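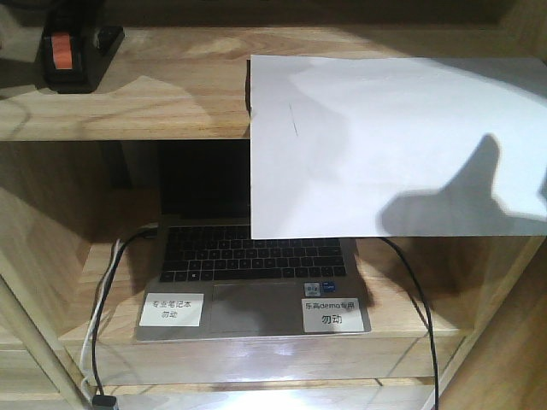 The demo laptop on its shelf, with a sheet of paper over the top. Both labels say 勿动, hands off!

Hello again, and welcome to the Darnow gallery page. Darnow is my little study of how well a vision model copes when something gets between it and the thing it's meant to find (paper, mostly, I go through heaps of it). Fanni Kocsis did the scoring and I did the fiddling.

We worked through 199 clips in 25 layouts, and the laptop was my favourite target. The keyboard shows nicely but a good part of the screen is behind the sheet, and there's that big fist-shaped shadow on the paper too – lovely stuff for tripping up a detector!

The result, for those who asked: our old tracker, Prila, lost the target in 10 layouts. Plevell, the new one, lost it in two, both with heavy shadows. I'm chuffed with that, and Fanni is already asking for harder ones.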